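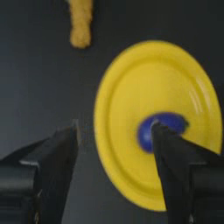
把汤熬给一条街喝

见到Adi Wijaya的时候，他正蹲在后厨门口剥小红葱，手边一大盆，眼睛都辣红了，还要腾出手来跟我握手。他在Prukari老街开饭馆17年，这本讲家乡菜的书却是头一回写，书名就叫《Jadham的锅》。

“Jadham是我外婆的村子，下雨天去不了，路全是泥。”他说，“可是那里的人会做茄子！你吃过用椰奶慢慢煨到快化掉的茄子吗？筷子一夹就断，我小时候能拿那个汁拌三碗饭！”

书里收了152道菜，一开始他记下来的有352道。删菜删到夜里睡不着，他太太索性把稿子锁进了抽屉。“留下来的都是我能闭着眼睛做的。”他笑得很大声，“删掉的那些，下一本！”
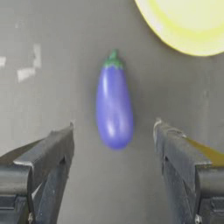

Drodville，十月

第二次见面换到了Drodville，他来这里的Naidoo书店办试吃会，早上六点就去逛了菜市场。我到的时候他已经买了两大袋东西，一样一样掏给我闻：香茅、南姜、青柠叶，还有一把他说在Prukari根本找不到的野罗勒。

“你闻这个，快闻！”他把叶子揉碎了塞到我鼻子底下。确实香，有点像八角，又带一点柠檬皮的味道，我的手指到下午还留着那股气味。

说起茄子，他能讲上一个钟头。细长的适合爆炒，圆胖的适合烤，烤要直接架在炭火上，皮焦透了再剥，千万别用水冲。“一冲，烟味就没了，那你还烤它干什么？”外婆的做法是烤好以后撕成条，拌虾酱、青柠汁和捣碎的辣椒，趁温热上桌。

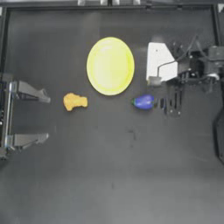

他还特别愿意聊小孩吃饭的事。女儿小时候一口蔬菜都不碰，只认炸的东西，他就把茄子切厚片，裹上米粉和姜黄下锅，炸得金黄酥脆，端上去什么也不说。“她吃完问我还有没有。我躲进厨房里高兴得直跺脚！”这道菜后来印在书的第45页，旁边写着女儿的小名。

试吃会来了很多人，椰奶茄子第一轮就见了底，他只好又回灶台前站着，一边搅锅一边回答问题。有位老太太问能不能用罐头椰奶，他说当然可以，开罐前别摇，先把上面那层厚的舀出来炒香料，炒到出油，剩下稀的后面再加。老太太掏出笔，全记在了手背上。
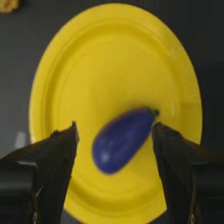

黄盘子与紫茄子。

临走时我问他下一本写什么，他想都没想：“汤！外婆的汤我一个字都还没写呢。”说完又跑回去看火，锅里的香茅味一直飘到了书店门外。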